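Automatisation au travail : que deviennent les collègues ?

Publié par Cornel Chiriac le 12 mai 2025
9 réponses suivies – 163 vues

Bonjour à tous. Je travaille dans la maison d'hôtes Alcombe, ménage et lits. La direction a signé avec Asadi pour « automatiser la remise en ordre des chambres ». Pour l'instant, ça veut dire que nous passons une partie de la journée à plier des couvertures avec une pince à la main, pour que la machine apprenne. Je plie donc moins vite qu'avant, afin qu'on puisse un jour plier plus vite sans moi. Quelqu'un a-t-il vécu ça ? Qu'est-ce qui change vraiment dans les horaires et la paie ?

Fuvmont_linge
Vécu, oui, dans une blanchisserie. Les six premiers mois, rien ne disparaît, tout s'ajoute. On avait jusqu'à 600 prises à faire par semaine, en plus du linge normal, et la prime est arrivée en décembre après trois relances. Demandez par écrit si le temps de pince compte comme du temps de ménage. Chez nous, c'était « à l'appréciation du chef », qui appréciait peu.
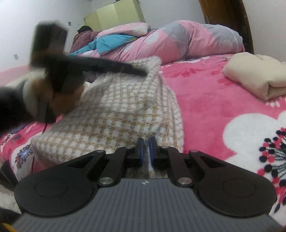
Pour les postes, personne n'a été renvoyé, mais deux départs n'ont pas été remplacés. Ce sont surtout les gestes qui changent : on saisit un coin, on attend, on relâche. Au bout d'un mois je prenais le pain comme ça. Faites aussi noter les douleurs au poignet dès le début – plus tard, on vous dira que c'est le jardinage.

marthe.b
Moi je suis contre les robots mais l'aspirateur tout seul c'est bien.

Trernstead
Deux choses utiles. Si vous avez un CSE, il doit être consulté avant l'introduction d'une nouvelle technologie, alors réclamez le compte rendu. Et faites préciser qui reprend le travail quand la machine bloque. Sur notre site, elle bloquait souvent sur les couvertures souples, et le « superviseur de flux » était la femme de chambre, même salaire, badge plus joli.

Partager (9)

Commentaires

Jojo : le lien vers le modèle de courrier renvoie une erreur 404.

Trernstead : il n'y avait pas de lien.

Cornel Chiriac : merci. J'ai posé la question du temps de pince, on me répond que c'est « à l'étude ».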